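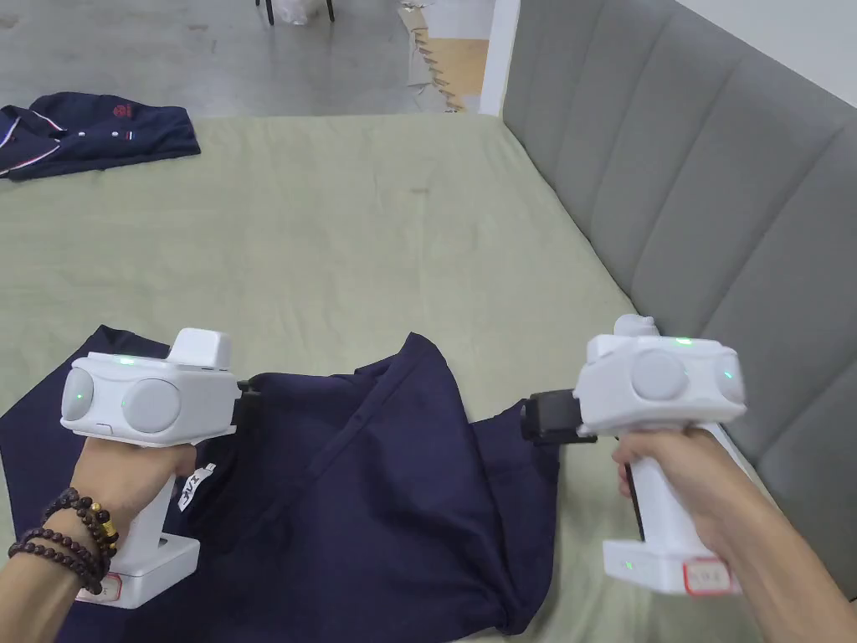
Handheld gripper sessions: common questions

These answers cover home sessions under the Haugland handling rules. They apply to everyone recording for Benditz, including people working in their own homes.

Do both grippers have to be switched on before I touch the garment?
Yes. Check for the green light on each one first. If either light is off, put both down and restart the pair.

Can I use my fingers to straighten the cloth?
Not during a take. Stop recording, straighten it, then begin a new take.

Can I wear a watch or bracelets?
Yes, if they stay clear of the jaws and don't slide over the handle. Rings with raised stones must come off.

How long can I work without a break?
Take a break after 12 folds, even if your wrists feel fine.

May I peel off the label on the base?
No. A gripper without its label can't be checked in.

What if a garment tears?
Keep it, note the take number and report it on form 302.

Who can agree an exception?
Only Meirion Hughes, in writing and before the session. An exception covers one session and one address.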